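House rules for robots that tidy - notes for week 6

Reading time: 4 minutes

Right, last week we did the big standards and a few of you looked a bit glazed by the end, so I promised something closer to the ground. This session is about the rules you write yourself, for your own robot, in a real room with somebody's stuff in it. You'll need these notes for the coursework, so please don't leave them in the café again (there were two copies by the till!).

I'm going to use the Grilitow handbook as my main example. I helped with the second version of it, so I'm biased, but it's short and it's written in plain words. Rónán Madigan wrote the first one, and his ran to 56 pages. Ours is 20, and I still think it could lose a few.

Start with ownership

Before any arm moves, somebody decides what it's allowed to touch. In a workshop that's easy, as everything on the bench was put there for the robot. A bedroom is a different animal. Clothes, chargers, letters, half a packet of biscuits - every one of those belongs to a person who has opinions about it.

The handbook sorts things into "move", "ask" and "leave". Clothes and bedding are "move". Anything with writing on it that isn't packaging is "ask". Medicines, money and anything plugged in are "leave", and the robot doesn't get to change its mind halfway through a job. You can argue about where the lines sit (I'd put shoes in "ask", Rónán wouldn't hear of it) but you do need lines, and they need to be written down before you start.

What about the bin? This is the one that always gets a good row going. Our rule is that once something is in a bin, the robot treats it as rubbish but never takes it back out. And it never puts anything in that a person hasn't already said yes to. Bottles with liquid left in them count as "ask", bin or no bin, because a leaking bottle over a bedroom floor is a rotten afternoon for everyone.

Soft things have their own page. Fabric hides stuff. So the rule is lift slowly, pause, look underneath, then carry on. If the camera can't get a clear view of the cloth, you wait until it can.

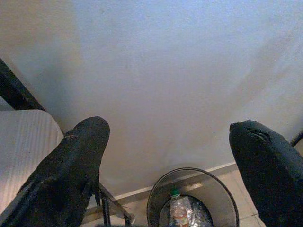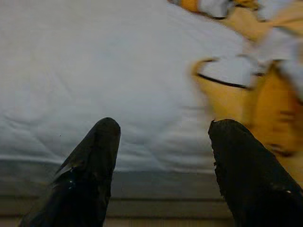

Speed is the next bit, and I'll be honest that we changed our minds on it three times. What we settled on is a slow limit near people and a slightly less slow one when the room's clear. The person in charge stands where they can reach the stop button without stepping over anything. I know that sounds fussy. Try it with a rug and a trailing cable and then come and tell me it's fussy.

Now, wear and tear! Grip pads and their coverings take a beating in this sort of work, and a loose thread can snag on fabric or fool a sensor. Check both fingers before each session, front and inner side, with your own eyes and a decent lamp. Write down what you see even if you carry on using them. The Iltura team log theirs every 30 sessions, and I think that's far too long a gap for cloth work, but at least they've got a log.

When to stop

You stop if:
- someone walks in who wasn't told about the session
- the robot is holding something and you can't say what it is
- you've had to correct it more than 6 times in one job
- you're tired (yes, this is a real rule, it's on the inside cover)

Stopping means hands off, arm parked, note in the book with the time. It doesn't mean "just let it finish this sock". I have personally let it finish the sock and I regretted it.

For the coursework

Pick one room you know well and write your own "move, ask, leave" list for it. One side of paper, please. Then swap with someone else and see if they can follow it without asking you anything. If they have to ask, put the answer on the sheet and swap again. Bring both versions in before we break up in December.

Related notes
- Week 5: The big standards and who they're for
- Week 7: Writing a fault log people will read
- Thongdee and the shared kitchen
- Arkix pads: a cleaning routine

Comments

marta_k: Is a towel bedding or clothes? We've got into quite a fight over this in our group.

pebbledash: Both are "move" so it makes no odds! I'd be more worried about wet ones.

marta_k: Oh good point, putting wet ones under "ask" then.

J. in row two: Could you put the stop list up on the door as well? Mine's got tea on it.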